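About Zivora

G'day, and thanks for clicking through to the page that hardly anyone reads! I'm Jurgita Ramanauskas, and I run Zivora, a small language school upstairs from the bakery in Yeom Street. We teach Lithuanian, Swahili and Spanish to grown-ups, mostly in the evenings, mostly to people who swore at school they'd never conjugate another verb.

I started the place with Oduor Khaemba, who I met when we were both marking English exams for a pittance and eating sad sandwiches in the car park. He was teaching his neighbour's kids Swahili on Saturday mornings and I was doing the same with Lithuanian for a couple of homesick grandmas and their grandkids. We pooled our textbooks (mine were older than me) and rented one room. We opened the doors in February with nine students, and four of those were Oduor's cousins.

These days we've got three rooms and a kettle that works. Classes are capped at eight. I've been asked plenty of times to squeeze in a few more, and I always say no, sorry, go on the waiting list, it moves faster than you'd think.

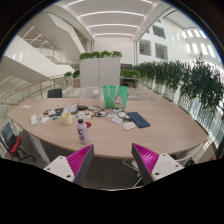

Our beginners' courses run for 15 weeks and there's no textbook for the first three. I like people talking before they start worrying about spelling, so we begin with whatever's lying about. A bottle on a wooden table will get you through a whole lesson if you let it: what colour is it, is it in front of the red thing or behind it, whose is it, can I have it please. Lithuanian has seven cases and you'll meet a good few of them just by moving a bottle around. Oduor does the same with noun classes and gets much louder about it.

After that we bring in the books, plus our own set of cards, which we call Vudero (a word that means nothing in any of our languages, we checked). There are 996 cards in the full box. I drew the animals, so apologies for the goat.

We don't do exams or certificates. If you need one for a visa or a uni application, ring me and I'll point you to someone good. What we do have is a big dinner at the end of every course, where you bring a plate and you're not allowed to speak English until dessert. My favourite night of the term, by a mile!

If you'd like to sit in on a class before you pay for anything, just do. Come up the stairs, second door on the left, and bring a pencil. Evening classes kick off at half past six and the bakery downstairs usually has a few leftover rolls going cheap.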